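Search this journal Enter keywords Go
September | Liviu Surdu and Aurel Ardeleanu
Shares 207 Comments 2

4. Soft things on a leather sofa

4.1 Why the sofa matters

We came to the living room expecting the floor to be the interesting part, and within a few visits to the Derkcombe homes we were hooked on the sofa instead. People drop things there all day long. A pillow gets pushed aside for a nap, a sweatshirt comes off after a walk, and by evening the seat has become a kind of open shelf. Our diary entries from Derkcombe and Otport (220 in all, see Section 3) mention the sofa more than any other piece of furniture, and we loved reading them!

Leather makes the question richer. Several people in Otport told us that a pillow on their leather seat never stays where they put it, while those with cloth sofas hardly brought the matter up. Deep stitching changes things again. One diary keeper wrote a whole page on the seams of her sofa and what she had fished out of them over the years (coins, hairpins, a library card), and we could happily have printed all of it. Surfaces like hers are what we call "channeled" in the rest of this section.

We also wanted to know what people mean by a pillow being "in its place." Nelu Anghel, who coded the diaries with us, sorted the answers into two groups: pillows set up against the back, and pillows laid flat wherever there is room. Both ways can turn up on the same sofa, as Figure 4 shows nicely.

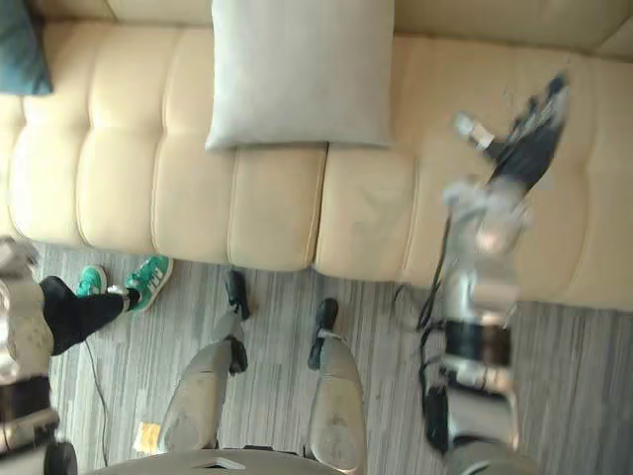
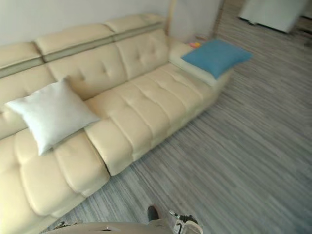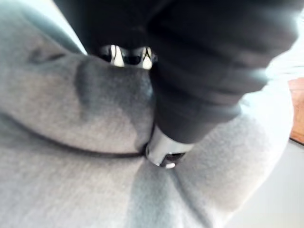 Figure 4. Cream leather sofa with throw pillows (first and second panels); close view of soft gray fabric gathered into folds (third panel).

4.2 Pillows and clothing compared

Pillows turned out to be the easy half of the tidying. They hold their shape, they have corners, and people agree on which way they should face, or at least argue about it cheerfully. Clothing is another story, and a wonderful one. A knit top has no single resting form. Laurențiu Gavrilă suggested that we stop asking whether a garment was "folded" and ask which folds its owner would accept, and this small change made the Coman interviews far more lively.

Answers varied a great deal. Some people wanted sleeves tucked under and seams lined up. Others were content with a soft heap as long as it sat at one end of the seat. In Plelik, where homes were smaller, the heap was often a promise to wear the thing again tomorrow, and moving it to a closet counted as a mistake. We return to these "waiting clothes" in Section 5, where we set them beside the kitchen chairs.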